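Fitted sheet keeps popping off the corners – what size do I need?

Menaka Navaratnam
Posted February 2018

Moved to Plulanville in August, bought a new matress, and none of my old sheets stay put. Corner by the wall comes off every night. Bed is pushed right up against the wall so fixing it is a pain. Tried the clip straps, lasted 2 nights. Do I need deep pocket or just better elastic?

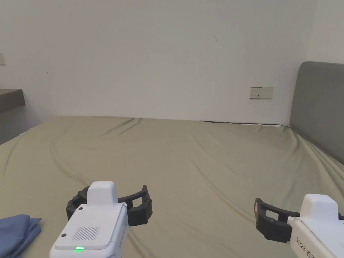

Do deep pocket sheets shrink in the wash?
Cotton ones do, a little. Wash cool and dry on low and most of it won't happen.

Chibuzor Bassey

Measure the mattress height first, topper included. Then check the pocket depth on the package – you want a couple inches more than the height so it tucks under. Elastic all the way around, not just corners. Do the wall side first, then pull toward you. Wrinkles mean its either too big or not pulled tight, no big deal. 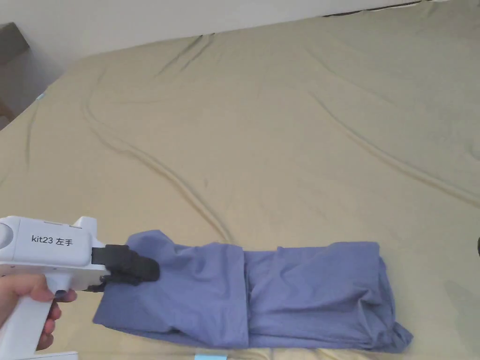

How often should a fitted sheet be washed?
Once a week is good for most people. Every two weeks if you shower at night.

Afiq Majimbun

just get jersey ones, they stretch. mine were from Trultari, paid 52 for the set, no complaints so far. dont iron them

Menaka Navaratnam

Thanks both. Measured, and my pockets are way too shallow. Ordering deep ones tonight.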